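4. Reach, Visibility and the Hanging Utensil Stand

Figure 1. A hook-type stand with a spatula and a whisk hanging from its white hooks. 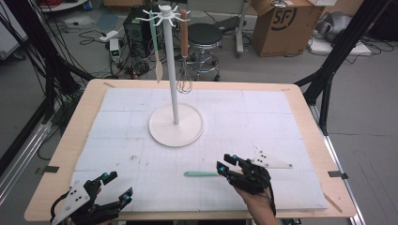

4.1 Why storage deserves a place in kitchen research

Studies of the home kitchen have long favored the big pieces: the stove, the sink, the refrigerator and the walking distance between them. Hand tools get far less attention, and we think that is a missed opportunity. A cook may walk to the refrigerator twice while making an omelet, but will pick up, put down and look for small tools many more times than that. The choice between a drawer, a jar and a hanging stand shapes each of those moments, and it costs very little to change. It was a delight to find how much there was to learn from such a modest piece of equipment.

The stand in Figure 1 belongs to the hanging type, with a slim pole, a round flat base and curved hooks spreading out from the top. Its main appeal is that the working end of each tool stays in view. In a jar the handles are down and the heads crowd together; in a drawer everything lies flat and partly covered. On a hook, the difference between a whisk and a spatula can be read from across the room.

4.2 Households and method

We followed 42 households in two neighborhoods, Caldeira and Brernden, over one autumn. Caldeira is made up mostly of older apartments with narrow galley kitchens, while the Brernden homes are newer and tend to have an open counter facing the dining area. Every household cooked at least one full meal a day and kept its tools in a drawer, a jar or both at the start of the study.

Each household used three arrangements in turn: its own drawer, a ceramic jar from Vunico, and a hanging stand from Koltura. The order was varied so that practice with one arrangement would not favor the next. Cooks kept a short diary beside the stove and wrote down any moment when they had to search, untangle or rewash a tool. We also visited in the evening, between setup and serving, and timed the retrieval of a named tool during ordinary cooking. In all we recorded nearly 800 retrievals.

We did not ask anyone to tidy up before a visit. Lacerda's earlier work on pantry shelves had shown that people behave quite differently once they have cleaned for company, and we wanted the kitchens as they were.

4.3 What the cooks told us

The diaries turned out to be a wonderful source. Several cooks wrote full paragraphs about a single ladle! The most common complaint about drawers was jamming, nearly always caused by a whisk or a potato masher catching on the rail above. The most common complaint about jars was tipping, followed by crumbs and water collecting at the bottom. For the hanging stand, the complaints were of another sort: steam, splashes and tools that swung when a neighbor on the same stand was lifted away.

Retrieval with the stand was fastest for tools with a distinctive head, such as whisks, slotted spoons and mashers. For plain wooden spoons we found no clear advantage over the jar. This fits the idea that cooks search by shape first and by color second – a plain spoon looks much like its neighbors wherever it is kept.

Placement mattered more than we had expected. Stands kept within 30 inches of the stove were used at every meal, and the ones pushed into a far corner were slowly abandoned in favor of whatever lay closer. In Caldeira, where counters are shallow, some cooks moved the stand to a side table and brought it over only for longer recipes. They were among the most loyal users at the end of the study, and they have made us curious about storage that travels with the task.

4.4 Crowding

Adalberto Lacerda suggested a further comparison between full and half-full stands, and we are very glad he did. With every hook in use, handles overlapped and cooks often turned the whole stand to free one tool. With 3 hooks left open, this almost disappeared, and the diaries became noticeably more cheerful. Many households settled on the same solution without any advice from us, keeping daily tools on the hooks and sending the pastry brush, the tongs and the spare ladle back to the drawer.

We see this sorting as the most useful result of the section. A stand with few places makes a cook decide which tools are truly in daily use, and the drawer gets better as well, with less in it to jam. By October, cooks in both neighborhoods were describing their drawers as easier to open, although the drawers themselves had not been altered.

4.5 Limits

All of our cooks were adults who had lived in their homes for at least a year, so we can say little about shared student kitchens or about children learning to cook. Left-handed cooks were too few for a separate analysis. We also tested a single stand height, and a taller pole may suit long-handled tools better – a question we take up with the wall rail in Section 5.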